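Pickering workshop puts two controllers through the same tabletop task

A small automation workshop in Pickering has been comparing two controllers for its pair of robot arms, and says the cheaper one will go forward to a longer trial in December.

Puklow, which builds handling equipment for packing firms, ran both controllers on the same arms with the same grippers. The first was the Hirnis unit it has used since the arms were installed. The second was a newer one from Tukby, sold at a little over half the price.

The task was kept simple. Each controller had to bring a gripper down over an object, close the fingers, lift, and set the object down in a tray. The objects were a service bell and push-button switches of the sort fitted to machine panels. The switches are awkward to hold. The cap is wider than the collar under it, and the screw terminals at the back can catch on a fingertip.

Puklow logged 457 attempts in all. The Hirnis controller dropped fewer switches. The Tukby was quicker to settle once the arm had stopped moving, and had less trouble when both arms were working close to the tray. Engineers put most of its drops down to the grip force setting, which was changed 7 times during the trial.

Camera position was looked at as well. An overhead view was better for lining up the fingers with a switch, while a view from the side gave a clearer idea of how far a gripper had come down. The workshop plans to keep both.

The next round will run to 3000 attempts and will use only the Tukby controller. A second set of gripper fingers with softer pads is on order and will be tried halfway through. Puklow has not decided whether to replace the Hirnis unit on its other machines, and says that will depend on how the cable connections hold up over a longer run.

Results from the first round will be shared with customers who ask for them.

The tray, bell and three switches on the bench, from the side and from overhead:

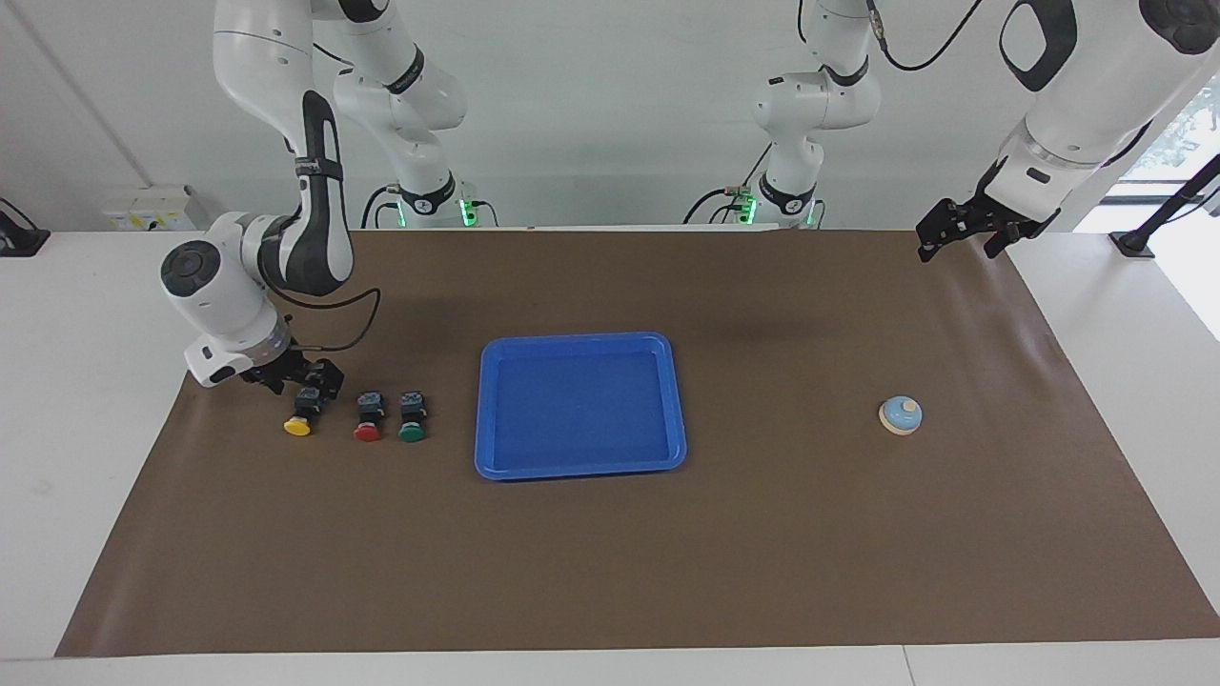
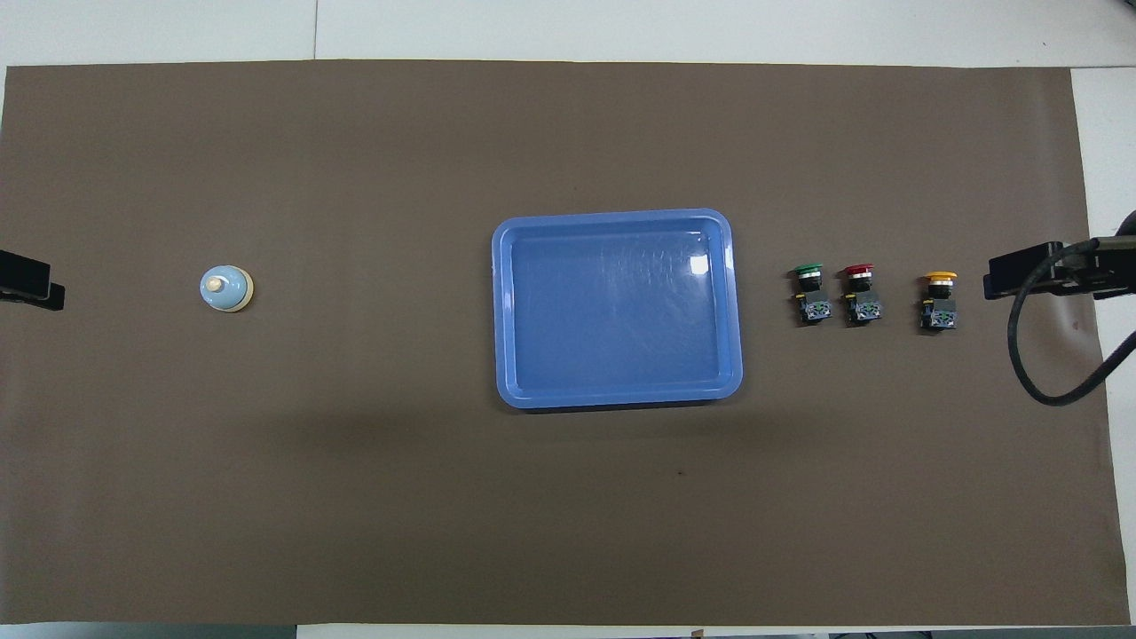

Words: Tracey Bunting
Filed under: Local business, Engineering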